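We use cookies to remember your preferences and count visits. Accept | Manage settings

Golholm Folding Cloth: Eighteen Months of Laundry on a Green Rectangle

I resisted buying a special cloth for folding clothes on. I own a bed. I own several chairs that have been full of clean laundry for so long that guests assume they are decorative. But a table moved into the laundry room last winter, its top was in poor shape, and the Golholm cloth was on sale at Burkby, so I became a person who owns a cloth for clothes.

It comes in sand, charcoal and a pale sage green. I picked the green. The package calls it "Quiet Meadow," and I will not be repeating that.

The idea is simple enough. You spread the cloth over your table and do your folding on top of it. The fabric has a little grip, so a sleeve stays more or less where you put it and doesn't go sliding off toward the floor. On a bare tabletop I used to fold a sweater, turn around for the next one, and find the first one relaxing back into its natural state. With the cloth, things hold still. It makes the biggest difference with knits, which is good news for me, as my household seems to own nothing else from September on.

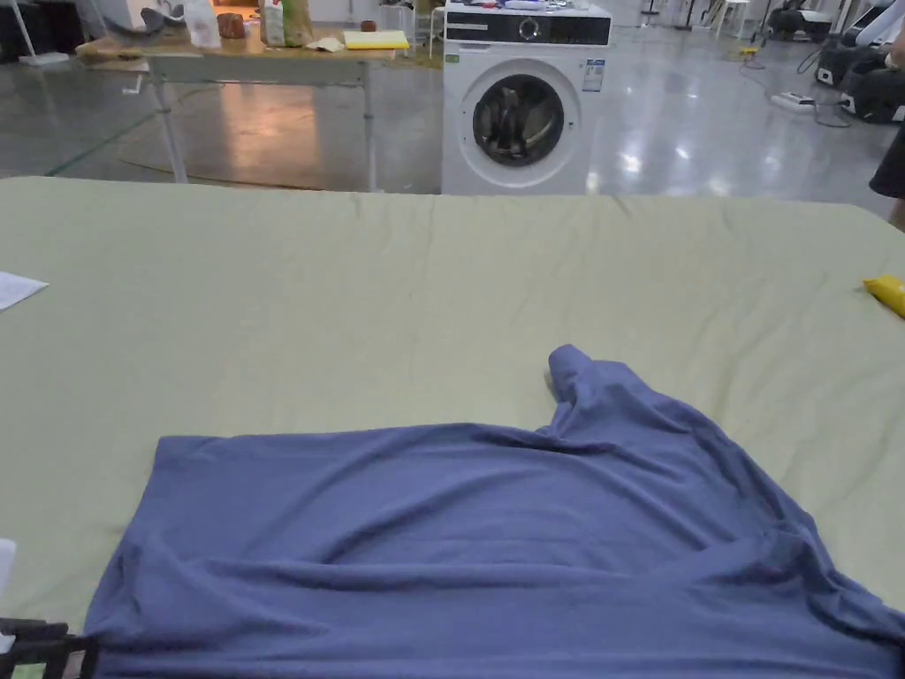
Blue-violet knit on the Golholm cloth, washer at the back. Folding in progress.

Now for the ripples. Golholm says the fabric "drapes flat out of the package," and I would like to meet the package they had in mind. Mine came folded into a tight square and kept faint creases for weeks. I ironed it. I washed it on cool and ironed it again. It improved, then went right back to having small waves across it, which I have come to accept the way you accept a slow drain. They don't affect the folding much. A T-shirt does not care. If you're the type who lines up hems with a ruler, you will care a great deal.

Washing is easy. It has been through the machine 18 times and the color hasn't budged. Lint does show, mostly dark lint, and you'll want a roller nearby. It dries fast on a rack. The hem on one short side has started to pucker, so I've turned that side toward the wall.

The other problem is not Golholm's fault. A big, soft, flat surface next to a washing machine attracts objects. Within a day mine had mail on it. You will clear it off, and the mail will come back with friends.

I also tried the Holub roll-up mat, which is thicker and lies beautifully flat, but it smelled like a new shower curtain for 2 weeks and covers only half my table. The Wultovau board is a stiff plastic template that folds shirts into identical rectangles. It works very well on shirts and not at all on a bulky sweater.

Would I buy it again? Yes, on sale, and in the charcoal. I still have laundry on the chairs, but now it's folded.

Rating: 4 out of 5

Related reviews
Holub Roll-Up Mat: Flat, Thick, Fragrant
Wultovau Shirt Board, Tested on 200 Shirts
Drying Racks That Fit Behind a Door
Burkby Lint Roller Refills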